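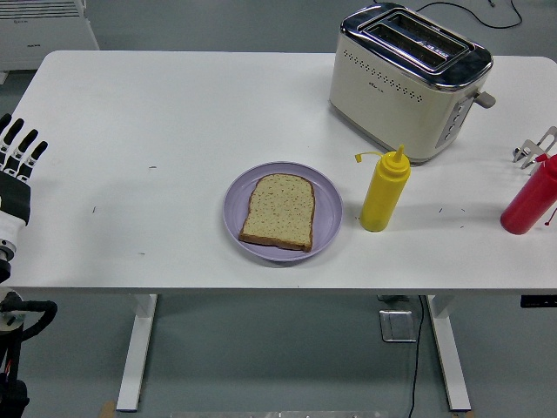 Equipment Planning Coordinator, Manipulation Laboratory

By Hanne Peltonen
January 2018
14 shares | 2 comments

The Brenik Institute invites applications for the post of Equipment Planning Coordinator in its Manipulation Laboratory. The appointment is full-time and fixed-term for 2 years, with the possibility of renewal subject to funding. The post reports to the Head of Laboratory Operations, Martti Rantala.

The laboratory studies how robot arms and hands handle ordinary household objects, with a present emphasis on kitchen tasks such as preparing toast, handling plates and dispensing condiments from squeeze bottles. Work is carried out at fixed table stations. The Institute has approved a plan to replace part of the existing equipment and to add new stations over the term of the appointment. The coordinator will be responsible for turning that plan into a budget, a purchasing schedule and a set of signed orders.

Duties

The coordinator will prepare and maintain the laboratory's equipment budget, including arms, grippers, multi-fingered hands, controllers, tables, power and cabling. Each station must be costed as a complete unit. In previous budget rounds, mounting hardware and spare finger parts were entered separately or left out, and the corrected totals reached the finance office after the closing date. The successful applicant will be expected to put an end to this practice.

The coordinator will draft technical specifications together with research staff, issue requests for quotation, compare offers and write the purchase recommendation. Any single purchase above $500 requires two written quotations. Orders below $200 may be placed directly against the laboratory account. Household goods used in the experiments, including small appliances, tableware and food, are bought under a separate consumables line, which the coordinator will also oversee.

Further duties include:

Keeping the equipment register current. The register presently holds 928 entries, a number of which refer to items no longer in service.
Planning replacement dates for grippers and hands on the basis of recorded operating hours.
Arranging electrical and floor access with Building Services before new stations are ordered.
Negotiating service agreements and tracking warranty periods.
Reporting to the Equipment Board each quarter on spending against plan.

The Lappalainen annex is to receive its first stations during the term of the appointment. Floor outlets there do not match the layout used in the main laboratory – applicants should expect to spend part of their first months on drawings and site visits with Paavo Koivisto of Building Services.

Qualifications

Applicants must hold a bachelor's degree in engineering, business administration, supply management or a related field, and must have at least three years of experience in purchasing or budgeting for technical equipment. Equivalent experience may be considered in place of the degree. Applicants must be able to read a technical data sheet and to discuss payload, reach, grip force and power requirements with research staff. Programming ability is not required.

Experience with robot systems is an advantage, as is experience with publicly funded purchasing. Familiarity with the Gama inventory system is welcome, although training will be given. The working language of the laboratory is English.

Terms of employment

Salary will be set according to the Institute's scale for administrative and technical staff, with regard to previous experience. The regular workplace is the main laboratory, and occasional travel to suppliers and trade fairs is required. The coordinator does not operate the robots but will work beside active stations and must complete the laboratory safety course before being granted access.

The starting date is to be agreed. Preference may be given to applicants who are available before the annual budget is submitted.

How to apply

Applications should consist of a cover letter, a résumé, the names of two references and one sample of a budget or purchasing plan prepared by the applicant. Confidential figures may be removed from the sample. Applications must reach the personnel office by the end of March. Incomplete applications will not be reviewed.

Interviews will be conducted by Martti Rantala and Renji Nagano, who leads the household tasks group. Candidates invited to interview will be given a short costing exercise for one table station and will receive the price lists in advance.

Questions concerning the duties of the post should be directed to Martti Rantala. Questions concerning salary, leave and relocation should be directed to Venla Lahtinen in the personnel office.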